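Flurka: what I learned making an eight-episode podcast for my media project

14 Jun 2021

So this is my final report for the major project, and if you've been following the class blog you'll know I spent most of the semester in a wardrobe talking to myself. The result is Flurka, a podcast about the things people in my town mend, alter and pass along instead of chucking out. It ran for 8 episodes and it's had 1126 downloads, which is wildly more than I expected (my original target was 230, and I thought that was cheeky).

Why audio?

My first proposal was for a written blog. I'd drafted two posts and they were both pretty flat. Then I played back one of the interviews while I was doing the dishes and realised the good bit was the way the woman laughed before she answered. You can't really type that up. I went back to my tutor with a new proposal, got it approved with a few grumbles about the timeline, and started again in week three.

Gear and software

I had basically no budget. I borrowed a handheld recorder from the media loans desk, and for editing I used Stondine, which was on the lab computers already. It took me a whole weekend to work out that the noise reduction was set to maximum by default, so the first version of episode one sounds like I'm underwater. I've left it up because I think it's fair to show where I started. For hosting I went with Phetsri, mainly because the free plan let me upload enough hours per month and the stats page made sense to me.

The wardrobe was Mum's suggestion! Coats on both sides, doona over the top, recorder on a shoebox. It got very hot and I had to come out for air between takes, but the sound was so much better than my bedroom that I never went back.

Planning the episodes

I wanted each one to run under half an hour. Only 4 of them did. The long ones are the interviews, where I found it really hard to cut anything, and I think that's my biggest weakness as an editor. In the feedback survey a couple of listeners said the episode on school uniforms could've lost ten minutes and, listening again, I agree with them. The bit about name tags goes on forever.

The solo episodes were easier to keep short but harder to make interesting. I tried fully scripting the first one and sounded like I was reading the safety card on a plane. After that I switched to dot points on a card, which was messier but much more like how I talk.

Episode seven

I'm putting this one in separately as it's the one I got the most comments about. It was the laundry episode – folding, sorting, who does it in your house and who refuses to – and I finished with a segment on whether machines will ever take the job off our hands. I did a fair bit of reading for it and most of it didn't make the final cut, but I did a longer post in the show notes with links.

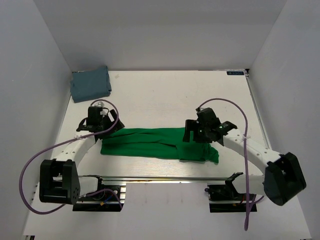
Photo: Clundumus

Two arms and one long green cloth, and I could've talked about it for an hour. The segment got trimmed to six minutes in the end. Somebody wrote in to say they'd listened to it while pairing socks, which made my week.

What I'd do differently

I'd record the intros last. I did them all in one go at the start, and then the order of the episodes changed, so there are two where I promise something that doesn't turn up until a fortnight later. I'd also get the release forms signed before the interview, not after. Chasing people up by text is no fun, and one interview I really loved had to be dropped as the form never came back.

I'd spend more time on the cover art too. Mine is yellow writing on a white background and on a phone you can barely read it.

What's next

I'm having a break for exams and then I'd like to put out a bonus episode in July, probably on buttons, if I can still borrow the recorder. The loans desk wants it back with the foam cover, so if anyone's seen a small grey foam cover in the edit suite, please let me know.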